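How to Clean Out and Repack an Everyday Backpack

Helju Kairys

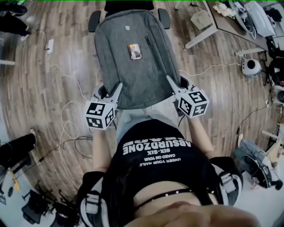 Before you start

Pick a surface at a comfortable height. A desk chair works well for this job. The seat is about the right size for a daypack, the armrests keep it from sliding off to the side, and you can turn the whole thing when you need to get at another pocket. A bed is fine too, but crumbs end up in the blanket. I don't use the floor because I have to bend over for half an hour.

Lay the bag on its back with the straps underneath and the front pockets facing up. Keep the top pointing away from you. The zippers are easier to pull in this position and you can see into the main compartment when you fold the front panel down.

You will need:

A towel or an old sheet
A trash bag
A vacuum with a narrow hose attachment, or a stiff brush
A bowl of lukewarm water with a few drops of dish soap
Two cloths, one for washing and one for drying
An old toothbrush
Two or three small pouches or zip-top bags

Set aside an hour for the first cleaning. After that, it takes me 20 minutes on a Sunday evening, not counting drying time.

Step 1. Empty every pocket

Spread the towel on the floor or on a table next to you. Start with the outside pockets and work inward. If you start with the main compartment, you will probably call it done and forget the small pockets, and those hold most of the mess.

Go in this order:

Side pockets for bottles and umbrellas
Front zipper pockets, including any slanted or vertical ones
The top pocket, if there is one
The laptop sleeve
The main compartment
Any hidden pocket against the back panel

Put your hand all the way down into each one. Vertical pockets are deeper than they look, and coins and earbuds settle in the bottom corner. Leave each zipper open once the pocket is empty so you know which ones are finished.

Keep your phone where you can see it. Mine went into the trash bag once with a stack of receipts, and I only found it when Deividas called me.

Step 2. Sort what came out

Make four piles on the towel.

Every day: keys, wallet, charger, pen, transit card.
Some days: umbrella, notebook, snack box, gym lock.
Belongs somewhere else: mail, library books, the other glove.
Trash: wrappers, dead batteries (these go to a battery drop-off), dried-out pens, old tickets.

Be strict with the second pile. If you haven't used something in a month, take it out and see if you miss it. You can always put it back. I carried a bicycle multi-tool for two years after I sold the bicycle.

Check receipts before throwing them away. Put the ones you need for returns in an envelope at home.

Step 3. Get the crumbs out

Turn the bag upside down over the trash bag and shake it. Pull the lining of each pocket out as far as it will go and brush along the seam. If the lining is sewn down, use the narrow vacuum attachment on low suction and hold the fabric flat with your other hand.

Run the dry toothbrush along both sides of every zipper. Grit in the teeth is what makes a zipper hard to pull, and it wears the slider out over time.

Step 4. Clean the fabric

Read the care label first. It is usually sewn into a side seam inside the main compartment. Most backpacks should not go in the washing machine, especially those with foam padding or a stiff board in the back panel. Spot cleaning is enough for normal use.

Dip a cloth in the soapy water and wring it out well. Wipe from the top down, with light pressure. On heathered gray fabric, dirt is hard to see until it is quite bad, so wipe the whole front panel and don't just hunt for spots. Heathered fabric also shows water rings if you only wet one small area.

Go gently around logo patches and labels. Hard scrubbing lifts the edges. Use the toothbrush with almost no water and stop if the edge starts to curl.

The dirtiest places are usually these:

The bottom panel and lower corners
The grab handle at the top
The shoulder straps where they sit against your neck
The back panel

For ink, dab with a little rubbing alcohol on a cotton swab, but test it first on a spot that doesn't show. For grease, rub in one drop of dish soap, leave it for ten minutes, and wipe it off with a clean damp cloth. Old grease stains may need two rounds.

Wipe the soap off with plain water and press the fabric with the dry cloth.

Step 5. Let it dry all the way

Hang the bag upside down with all the zippers open, away from heaters and direct sun. Overnight is usually long enough. In August I hang mine on the balcony in the shade and it is ready by dinner. Feel inside the bottom corners before you repack — they dry last, and a bag packed damp will smell by the middle of the week.

If a zipper still sticks once it's dry, rub a plain candle or a graphite pencil along the teeth and run the slider back and forth a few times.

Step 6. Repack by weight

Heavy, flat things go against your back. Put the laptop in its sleeve first, then books and folders in front of it, tallest at the back. Medium things like a lunch box or a sweater go in front of the books. Light things go on top.

Use one small pouch for cords and one for everything you'd hate to dig for, such as lip balm, bandages, and painkillers. I keep the cord pouch on the left side every time. Deividas doesn't use pouches at all and puts everything loose in the front pocket, so his cleanup takes longer than mine.

Decide on one pocket for your phone and one for your keys and don't put them together. Keys scratch screens. A zippered outside pocket is handy for the phone at home or at work, but on a crowded bus I move it inside.

Put the bottle in last, in an outside pocket, with the cap closed tight. Balance it with an umbrella on the other side if the bag leans.

Step 7. Check the straps and seams

Close all the zippers and lift the full bag by the grab handle. Look at the stitching where the handle and the shoulder straps meet the body. A few loose threads can be trimmed. If the stitching is pulling away, have it sewn before you carry anything heavy. A shoe repair shop will often do it the same day.

Put the bag on and tighten both straps evenly until the bottom sits a little above your hips.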